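Cindov plug-in units and liquid refills: frequently asked questions

Page maintained by Piret Grigaitė, Erkach product support. Last revised in November.

The answers below apply to the Cindov plug-in unit and the Cindov screw-in refill. They also apply to the Caner refill, which uses the same neck. Items specific to one version are marked.

What is in the package?

The starter package holds one plug-in unit, one refill bottle with its cap fitted, and a folded leaflet. Refills are also sold singly. The unit has no batteries and no separate power cord.

How does the unit work?

The refill has a wick that reaches from the liquid up through the neck. When the bottle is screwed in, the top of the wick sits inside a ring heater in the housing. The heater warms the wick, and the liquid evaporates slowly through the opening. There is no fan and no pump.

How long until I notice the fragrance?

Allow 15 minutes after plugging in. A new wick that has not yet soaked through takes longer. In a large room, or one with a window open, the fragrance may stay faint for the first evening.

How long does one refill last?

A full bottle lasts 40 days when the unit is run for the evening hours only. Continuous use shortens this considerably. Room temperature and the position of the output dial (adjustable version only) also have an effect.

How do I fit a refill?

1. Unplug the unit and let it cool.
2. Remove the old bottle by turning it counterclockwise.
3. Stand the new bottle on a level surface and hold it by the body.
4. Unscrew the cap. Keep the cap.
5. Guide the wick straight into the opening. Do not bend it.
6. Turn the bottle clockwise until it stops. Hand-tight is enough.
7. Plug the unit in with the bottle hanging below it.
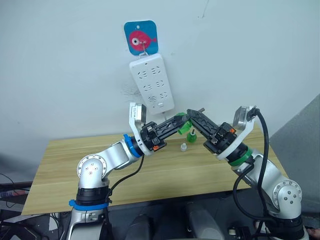

Small green bottle upright, with a cap on the table to its left.
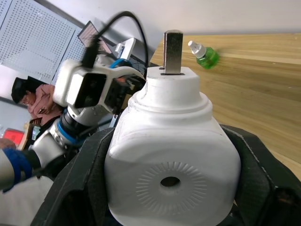 Metal blade upward on the plug-in unit; bottle lying toward the far side of the table.

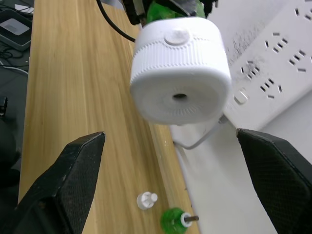
If the bottle does not turn freely in the first half turn, the thread is crossed. Back it off and start again. Forcing a crossed thread deforms the plastic neck, and the bottle will then seep at the joint even when it feels tight.

Can the bottle be stored on its side?

With the cap on and tight, yes, for short periods. For longer storage keep it upright. Once the cap has been removed the bottle must stay upright, including while it is in the unit.

Which way up does the unit go in the outlet?

The bottle must hang straight down. Some outlets are mounted sideways, and in that case the unit ends up horizontal and the wick will drip. Use a different outlet. The swivel-plug version can be turned a quarter turn to suit a sideways outlet. The standard version cannot, and twisting the prongs by hand will damage the contacts inside.

Can I use an extension cord or power strip?

A wall outlet is preferred. If a power strip is the only option, it must be fixed vertically to a wall. A strip lying on the floor puts the bottle in the wrong position and leaves no clearance for it.

How much free space does the unit need?

Leave the space directly above it clear. Do not install it under a shelf, behind a curtain or behind furniture. Warm vapor rises from the housing and will eventually mark painted or varnished surfaces placed close above.

Is it normal for the housing to feel warm?

Yes. It should be warm to the touch during use and never too hot to hold. If it is too hot, or if the plastic near the opening has turned brown, unplug it and stop using it.

Nothing evaporates. What should I check?

– The outlet. Test it with a lamp.
– The bottle. The wick must reach the heater, and a bottle that is one turn short of its stop leaves it too low.
– The wick. A dark, hard tip is clogged. Replace the refill. Do not trim the wick.
– The liquid level. When the bottle is nearly empty, the last of the liquid may no longer reach the wick.

If all four are in order, the heater has probably failed. It cannot be repaired.

Of the 1,939 units returned to us over the past two years, more were affected by a short-threaded bottle than by any electrical fault. Please check the thread before sending a unit back.

Can I refill the bottle myself?

No. The wick is matched to the original liquid. Thicker oils clog it, and thinner liquids evaporate too quickly and may be flammable. Damage caused by home refilling is outside the warranty.

Do refills from other makers fit?

The Caner refill fits. The Stougaard refill has a similar outside diameter and will go in for the first turn, but its thread pitch is different and it does not seal. We receive regular messages from people who have run one this way without trouble. We still do not recommend it.

Is the color of the liquid important?

The color identifies the fragrance and has no effect on output. It may fade in a bottle kept in direct sunlight. Faded liquid can still be used if it is clear and free of particles.

I spilled some liquid on a wooden table. What now?

Blot it at once with a dry paper towel. Do not rub. Then wipe with a damp cloth and a little dish soap, and dry the surface. Fragrance liquids soften many varnishes, so a spill left overnight usually leaves a dull patch. Wash your hands afterward. On unsealed wood the smell will remain for several weeks.

How do I clean the unit?

Unplug it, remove the bottle and wait until the housing is cool. Wipe the outside with a dry or barely damp cloth. Dust collects in molded ridges and is best removed with a soft, dry brush. Do not push anything into the opening and do not rinse the unit under the tap. Gray smudges on white plastic come off with a pencil eraser.

Should I unplug it when I leave the house?

For an absence of a day or more, yes. Unplug the unit, take the bottle out and put its original cap back on. A bottle left in a cold unit continues to lose a small amount of liquid through the wick.

The cap is lost. Can I seal the bottle some other way?

Plastic film and a rubber band will hold for a day or two with the bottle standing up. Caps are not sold separately, but support can mail one if you give the batch code from the bottom of the bottle.

Is it safe around children and pets?

Keep bottles out of reach, full or empty. The liquid must not be swallowed. Do not run the unit in a room with caged birds or an uncovered aquarium.

How do I dispose of the parts?

The empty bottle goes with household plastics where local rules accept bottles with a wick. The plug-in unit is electrical waste and should be taken to a collection point. Bottles that still contain liquid belong with household hazardous waste. Do not pour the contents down the drain.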